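Speaker notes: Colour and glare on work surfaces
Uriel Quezada, Rondholm
26/07/2019

Slide 1. Title. Thank Younes Berrada for the lighting data. Phones off. Questions at the end.

Slide 2. Scope. Bench tops and tables under ceiling lighting. Floors and walls are covered in the Prasteck notes, so skip them if asked.

Slide 3. Terms. Reflectance is the share of light a surface sends back. Gloss is how much of that leaves in one direction. People mix these up. A pale surface can be matt and a dark one can be shiny. Pause here.

Slide 4. Why pale tops are chosen. Dark parts and tools stand out against them, and more light reaches the underside of objects. The cost is eye strain when the top is much brighter than the rest of the room. Aim for a mid to light neutral. Cream is easier on the eye than pure white over a long shift.

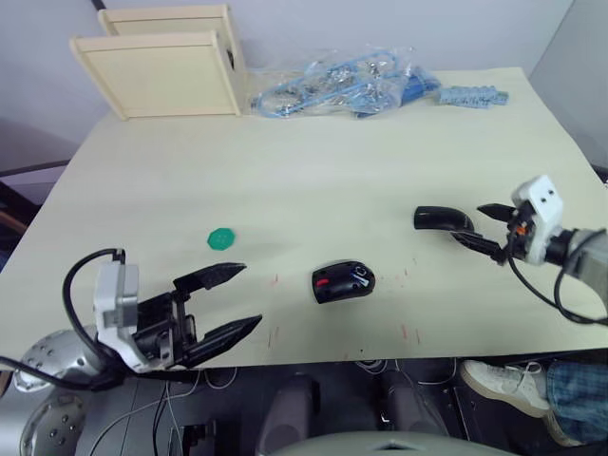

Slide 5: Cream top, black gripper fingers. Strong contrast between object and background.

Leave slide 5 up while covering contrast. The edge of an object is read first and the detail inside it second. Black on cream gives a clean edge. Grey and silver need more help from the lighting.

Slide 6. Lutano trial. 30 benches, 2 finishes, same lamps throughout. Satin was preferred to gloss. Don't read out the table.

Slide 7. Lamp position. Keep the lamp off the line between the eye and the mirror point on the bench. Moving the lamp sideways does more than dimming it. Draw the angle on the whiteboard.

Slide 8. Cleaning. Repeated scrubbing polishes a matt finish. Recheck gloss every October.

Slide 9. Contacts. Sample boards are in room 503, ask for the Zerouali set. Take 4 questions, then hand over to Younes.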